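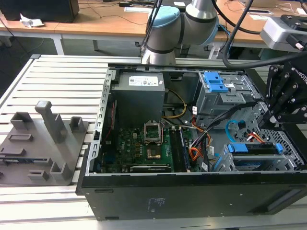
## Unit 3: Inside the tower

Read this before Thursday's lab. Bring the parts sheet from Unit 2 and a pencil. Phones stay in your bag.

The towers on the benches came out of the Grotia office building when the Odura software was moved to new computers. They are older Dell desktops. Treat them as working machines even if yours has a part missing. Last term we lost two boards to bent pins, and we don't have spares.

### Before you touch the inside

1. Power cord out of the wall and out of the back of the case.
2. Hold the power button in for a few seconds.
3. Lay the case on its side so the open side faces up.
4. Wrist strap on, clip on bare steel. Paint does not count as ground.

Screws go in the magnetic tray. The side panel goes under the bench.

### Finding your way around

Start with the power supply, the gray metal block with the white specification label. Copy the wattage from the label onto your sheet. The yellow, white and black cables start there. Don't open the power supply itself for any reason. It can hold a charge after the cord is out.

Blue plastic on these cases means "you can move this by hand." The latch on the optical drive cage is blue, and so are the release tabs on the hard drive sled. If a blue part won't move with finger pressure, stop and ask. Don't use a screwdriver on it.

The light blue cable by the drive bay is SATA, for data. Drive power comes on a separate connector. Pull both by the plug, never by the wire.

Several of the wires carry small white labels. Leave them on. Anyone who takes one off will be re-labeling the whole harness from the Siu diagram, and it takes most of an afternoon.

### The CPU socket

On this type of board the contacts are in the socket and the processor has flat pads. That makes the socket the easiest thing in the case to ruin.

- The metal retention frame swings up once the lever is released.
- With the frame open and no processor in, keep hands, tools and sleeves away from the contacts.
- Never blow on the socket. Moisture is worse than dust.
- When you are done, close the frame and put the plastic cover on. Covers are in the Grorkska parts drawers.

### Memory and expansion slots

Memory modules go in the two dark slots beside the socket. Line up the notch first, then press both ends down evenly until the clips close. If it takes real force, the module is the wrong way around.

Expansion cards stand upright in their slots. PCI Express and the older PCI are different connectors and the cards do not swap. On your sheet, mark each slot as one or the other and note whether it is in use.

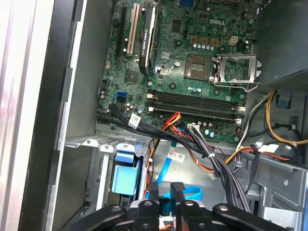
*Fig. 2. Dell motherboard with the CPU socket open and a Quadro graphics card installed.*

To take out a graphics card, open the bracket at the back of the case, release the catch at the end of the slot if there is one, and lift straight up. Rocking the card from side to side cracks the slot. Hold it by the edges and set it on the foam.

### To hand in

Your filled-in parts sheet, with the wattage, the slot list and a sketch of the board showing the socket, the memory slots and the chipset. Neatness isn't graded but I have to be able to read it. The sheet is worth 50 points and the lab quiz is worth 35.

Door code for open lab hours is 1598. Don't prop the door.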